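From the Back Room: The Clear Dome Project

Hello again from the land of half-finished things! If you read the April newsletter you'll remember I was going to make a little covered garden for the hallway shelf, the sort with moss and a fern under a clear cover, and that I was going to have it done "by the next issue." Well, it's 2021-05-01 and the fern is still in its nursery pot on the kitchen windowsill, looking at me. But I do have a dome, and I have opinions about domes now, so that's what you're getting.

I started out looking for glass. Glass is lovely, glass is what my grandmother had over her mantel clock, and glass in the size I wanted turned out to cost more than the shelf, the fern and the lamp put together. So I went for clear plastic. I ordered mine from Gunar (they do shop display bits, mostly cake stands and risers, but they'll sell you one of anything) and it came in a box big enough to sleep in, with so much crumpled paper that I've been lighting the stove with it all week.

First thing I learned: clear plastic shows everything. Every thumbprint, every bit of fluff, every swipe of the cloth you used to get the fluff off. I'd read you can use window spray and I'm very glad I checked first, because the ammonia kind can cloud some plastics. Lukewarm water, one drop of dish soap, and a soft cloth that has never met a zipper or a gritty countertop. Rinse well, then pat it dry. Please don't rub! Rubbing builds up static, and then the thing pulls dust out of the air like it's being paid for it.

Second thing: look at it against something white before you decide you're finished. In my kitchen, with the busy tile behind it, I would have sworn a dome was spotless, and then you put one on a pale surface with a pale wall behind and suddenly you can see what's going on. The edges nearly vanish, the whole inside goes a tiny bit gray and milky, and any mark has nowhere to hide.

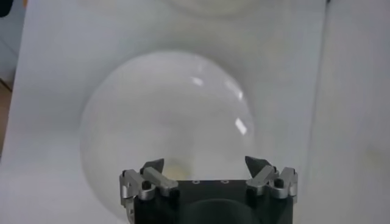 Clear dome on white: three bright highlights, and a faint yellowish smudge low in the middle that may only be a reflection.

Smudges like that one are the ones that make me crazy. Is it a stain? Is it something bouncing off the plastic? My test is to move my head first and the dome second. If the mark slides around when I move, it's a reflection and I can go have my coffee. If it stays put, I try the soapy cloth on the outside, then on the inside, and if it's still there after that I turn it toward the wall and call it the back. (Every dome has a back. You get to pick.)

The highlights are another matter, and I've come around to them. My first instinct was to get rid of all the shine, so I kept dragging the lamp up and down the shelf. Then I got it to where there was no glare at all and the dome just sort of disappeared, and it looked like I'd left a plant out. Those little white streaks are what tell your eye there's something curved there. So leave yourself a couple! A lamp up high and off to one side does it nicely.

Now, the base. I had a round of maple cut at Cutwood, 13 inches across, and I'm having them run a shallow groove around the top so the rim sits down in it and doesn't skate off when the dog goes by. If you're doing this at home, measure the rim from outside edge to outside edge, and do it twice, turning the dome a quarter turn in between, in case yours isn't perfectly round. Mine isn't. I'd also ask for the groove a hair wide, as you want to be able to lift the thing off without taking the base with it.

Still to come: gravel, a bit of charcoal, the moss (which I'm getting from Ajayi, the garden place out past the feed store, they keep it in trays by the back door and you have to ask), and the fern, if it's still speaking to me. I'm also going to prop the rim up on one side for the first few days so it doesn't fog over completely.

If you've got a dome sitting in a closet, bring it along to the May swap table at Clemetti. I'll be the one with the soft cloth. And if you know how to get a sticker off clear plastic without leaving a ghost of the sticker behind, write in, please, I have one more of these to clean.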